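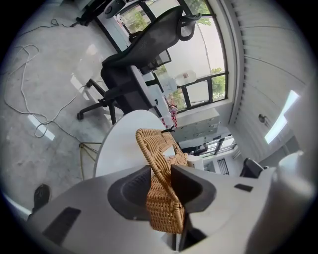
*Última modificación: agosto, 23:40*

# La herencia de Rozália

Murió la tía Rozália y nos dejó una cesta de mimbre y una deuda de 1.586 euros. La cesta para mí. La deuda para Aranka, que no paró de reírse en todo el entierro, una risa bajita, con el pañuelo en la boca.

—¿Con quién la tenía? —pregunté.

—Con Bodent. La dentadura.

La misma dentadura que llevaba puesta en la caja. Ahí se iba, bajo tierra, sin pagar. A mí también me entró la risa y tuve que mirar al cura fijamente, a los zapatos del cura.

Después la casa. Calor, persianas a medio bajar, olor a alcanfor. Treinta años sin tirar nada. Recibos, botones, una batidora Bamix envuelta en una toalla como un recién nacido. Enikő Pálfi, la vecina, entraba y salía sin llamar — venía a por un molde, decía, un molde que era suyo y que Rozália le habia pedido en Navidad. No dijo qué Navidad.

—Aquí no hay ningún molde, Enikő.

—Pues mira bien.

Miré bien. Debajo del fregadero, detrás del horno, en el armario de las mantas. Encontré cartas. Una goma alrededor, una goma tan seca que se partió al tocarla. Todas del mismo hombre. Ernő Bodnár. Letra apretada, inclinada, de alguien que escribe en un tren.

*Querida Rozália, en Dultano llueve. He encontrado trabajo en lo de Lakatos. Hay una habitación con ventana. Si vienes, trae poco.*

Y la siguiente. *Si vienes.* Y la otra. *La ventana da al río, no te lo había dicho.*

Aranka se sentó en el suelo a mi lado. Ya no se reía.

—¿Tú sabías?

—Yo no sabia ni que supiera leer sin gafas.

La última era más corta. Decía que había juntado 2.000, que los guardaba para el viaje de ella, que no se los gastaba aunque se cayera el techo. Y el techo se estaba cayendo un poco, añadía. Sin fecha. Sin sello de vuelta, claro, las de ella estarían allí, si es que hubo de ella.

—Hay que avisarle —dijo Aranka.

—Tendrá noventa.

—O estará muerto.

—O eso.

Llamamos igual. En la guía de Dultano no quedaba ningún Bodnár, pero sí un Lakatos, ferretería. Contestó una mujer, Gifty Ofori, voz rápida, ruido de llaves detrás. Que el taller lo llevaba ella ahora. Que don Ernő, sí, hombre, claro, el de arriba.

—¿El de arriba?

—El de la habitación. Está durmiendo la siesta. ¿Quién le digo?

Aranka me pasó el teléfono. Yo se lo devolví. Ella me lo volvió a pasar. Al otro lado alguien compraba tornillos y pedía factura.

—Dígale que llaman de parte de Rozália —dije.

Silencio. Luego pasos, una escalera de madera, despacio, muchos peldaños. Enikő estaba en la puerta con el molde en la mano, lo había encontrado ella sola, y no se iba.

Una puerta. Una tos.

—¿Ya viene? —dijo la voz.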